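Toilet corner, the quick version

Seat up first, lid too. Spray the underside, 5 minutes, wipe. Get a rag around the rubber bumpers, grime sits there and you never see it with the seat down. 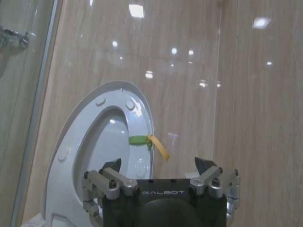 Then the hinges. Old toothbrush, warm water, drop of dish soap. Go easy near a bidet housing, no soaking, damp cloth only. Same for the button panel.

Brown or yellow staining in the bowl is usualy mineral. Citric acid, 4 tablespoons, leave overnight. Never with bleach!! Brush in the morning, flush twice.
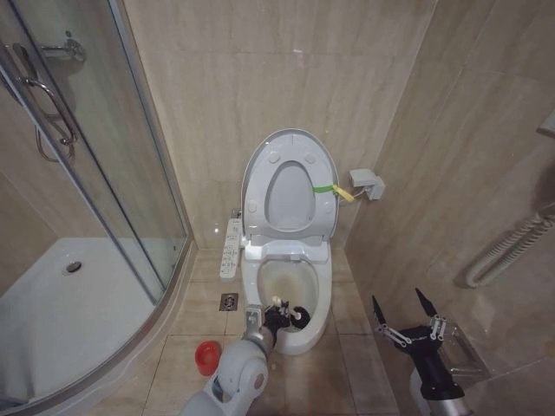
Seat and lid up, green strap on the right side of the seat

Tank top next, dust gets wet and turns to paste. Then shower glass while the cloth is still out. Squeegee top to bottom, dry the edges after.

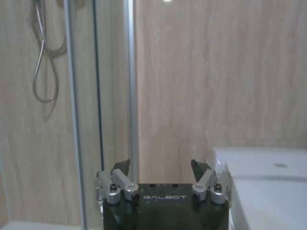

Vibeke Østergaard
Home tips, Gulivholm

Floor last, allways. Start at the far wall and back out the door. Rags in a hot wash, on there own. I do all this Saturday before coffee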